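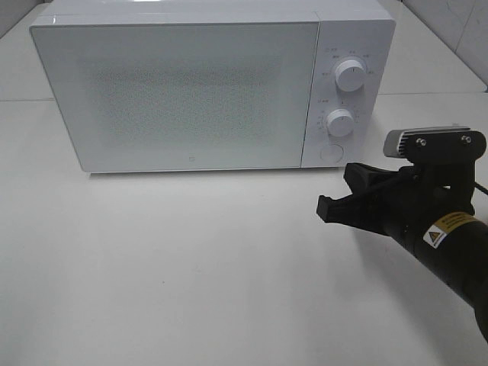 November – Zinham gravels, concentrate work

The bulk sample from the second terrace at Zinham was washed and screened this month, and 144 pans of concentrate are now logged. Each pan was reduced at the creek and finished indoors. Moisture has been the main source of error in our weights, and the portion set aside from the Caron bench will therefore be dried in short bursts in a microwave. The white one with the two round knobs will serve. Portions are to be spread thin in a glass dish and weighed between bursts until two readings agree. No portion showing pyrite or heavy black sand is to go in; those continue on the warming plate.

**Screening**

The coarse fraction gave nothing of interest beyond quartz, ironstone and a little jasper. The middle fraction carried most of the garnet, with zircon in smaller amount. Of the 144 pans, 61 held garnet visible under the hand lens and 33 held zircon. Gold was seen in 2 pans only, both from the base of the gravel where it rests on clay. The colors were flat and well worn, which suggests some distance of travel.

**Comparison with Natodar**

The Natodar material, re-examined for reference, is rougher and less sorted. Its garnets keep sharp edges and are a deeper red. It was previously assumed that both gravels came from the same source. The present results do not support this, and the note in the site register should be amended to read "source uncertain."

**Procedure**

- Riffles are to be cleaned at the end of each load. Two loads were run together on the lower sluice and could not be separated afterward.
- Pan numbers are to be written on the bag and on a tag inside it. Marker on damp plastic has rubbed off again.
- The magnet is to be used through paper.

**Outstanding**

Duplicate splits for Zalenside have been bagged but not sent – the sample sheet lacks depths for the upper cut. Depths should be taken from the trench notes, not estimated.

The clay contact at Caron has yet to be sampled. Access depends on the water level at the ford.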